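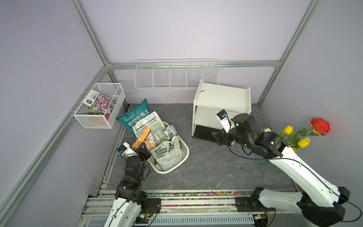

Jaken potting storage group. Plastic basket with bagged mix and hand tool, two-tier shelf unit, wire mesh basket on the left wall, five-compartment wire rack along the back wall.

Home > Storage > Potting and Propagation > Jaken Potting Storage Group

Jaken Potting Storage Group, White
Supplied by Jendance, Drultcombe
Availability: in stock, ships in one carton

Overview

The Jaken group stores consumables and small tools for indoor potting: bagged mix, seed packets, labels, small pots and hand tools. It has two floor-standing pieces and two wall-hung pieces, sold together or separately. All four are finished in white. The group is intended for laundries, sunrooms, enclosed balconies and classroom growing corners where there is no permanent bench.

Bagged mix, seed, pots and trowels are not supplied.

Components

Floor basket. Moulded plastic laundry basket, open top. Takes small retail bags of potting mix stored upright or laid across one another. Opened bags should be folded down and stood upright. A tall bag can lean over the rim without tipping the basket provided the heavier bags go in first. Long-handled tools do not fit. A hand trowel can lie across the top of the bags.

Two-tier shelf unit. Free-standing. Use the lower tier for saucers, trays and filled pots, and the upper tier for items in current use. Both tiers are fixed and cannot be re-spaced. Adhesive feet are in the hardware bag and should be fitted before the unit is placed on tile or stone-look flooring.

Wall basket. Wire mesh, open top. Sized for seed packets, label cards and one or two small flower pots. Packets stood against the front mesh can be read without being lifted out. The mesh does not hold water, so a live plant in the wall basket needs a liner or a closed outer pot.

Wall rack. Long wire rack divided into five compartments, hung horizontally. Dividers are welded and are not removable. Compartments are open wire, and loose seed or slow-release pellets must go into a jar or tin first.

Specifications

Wall rack overall length: 565 mm
Wall rack load, evenly distributed: 4 kg
Floor basket load: see note 1
Wire finish: white powder coat
Clearance required above wall basket: 80 mm
Country of design: Australia
Colour: white only
Spares: hooks, feet and screws available separately

Note 1. The floor basket is rated for bagged mix at retail moisture content. Mix that has been left open outdoors and taken up rain is considerably heavier and should be drained before it is loaded. Do not lift a full basket by one handle.

Mounting

Both wall pieces hang on hooks. The hooks can be screwed to timber or masonry, or hung from a panel edge with the over-edge bracket (part of the hardware bag). Adhesive hooks are not approved for either piece. On thin panel walls, use the over-edge bracket or fix through to a post or rail. Screws driven into the panel alone will work loose under repeated loading.

Hang the wall rack first and check it for level with nothing in it. Load from the centre compartment outward. The wall basket can go on an adjoining wall, but leave enough room at the corner for a hand to reach the end compartment of the rack.

Suggested height for seated use or for children is given on the instruction sheet. The sheet was revised in March — if yours shows screws in both the rack and basket diagrams and no bracket, request the current one.

Care

Wipe the wire pieces with a damp cloth and dry them. Potting mix left in the corners of the mesh holds moisture against the coating, and fertiliser salts will mark it. Do not use abrasive pads. Chips can be touched up with any white enamel suitable for metal.

The floor basket can be hosed out. Fine mix collects in the base; invert the basket and tap it before rinsing so the residue does not go down an indoor drain. Keep the plastic out of direct summer sun when it is not in use.

Testing

The wall rack hook was cycled 2,000 times at rated load on a timber fixing, with no measurable change at the bend. The over-edge bracket was tested on the same rig by Anikó Oláh. The shelf unit was not included in this round.

Compatibility

Jaken hooks fit the Brandão rail in its standard profile. They do not fit the narrow profile, where the hook bottoms out before it seats. Brandão end caps must be fitted — an uncapped rail allows the rack to walk sideways as the compartments are filled and emptied.

Questions received

Can the wall rack be hung vertically?
No. The compartments open upward only.

Will the floor basket go on the shelf unit?
No. The tiers are not sized for it and the unit is not rated for that load.

Can I store opened seed packets in the wall basket?
Yes, in a dry room. Fold and clip the packets. In a laundry or bathroom use a sealed container.

Is the basket sold without the wall pieces?
Yes. Order as a single component.

Ordering and support

Single components and spares: Cremilda Quintana, Jendance sales
Fixings and wall types: Edgars Baranauskienė, technical
School and community orders: Elaine Seixas

Returns are accepted on unused pieces in original packaging. Hardware bags that have been opened are not returnable unless a part is missing.

Related: Jaken hook set, Jaken over-edge bracket, Brandão rail end caps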